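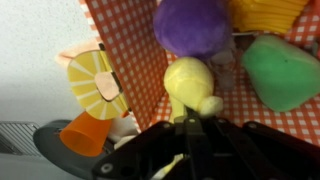
Toy basket day, Mistmont kitchen, early evening

I finally got into the checkered basket and I love it so much! The pale yellow plush is so soft-looking, and that big fuzzy purple ball next to all the orange-red and white check -- what a color combination. There's a bright green one in there too. I paid 18 for a bag of play food at the Braltidel swap and I'd do it again tomorrow.

The counter is a happy mess, toy potatoes and all.

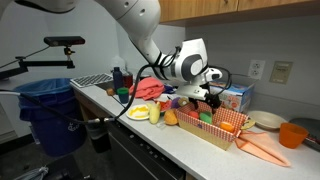

Corn, potatoes and the teal cup, all out by the basket

Soup pretend-play next, then I want to try the Plillik shop for carrots.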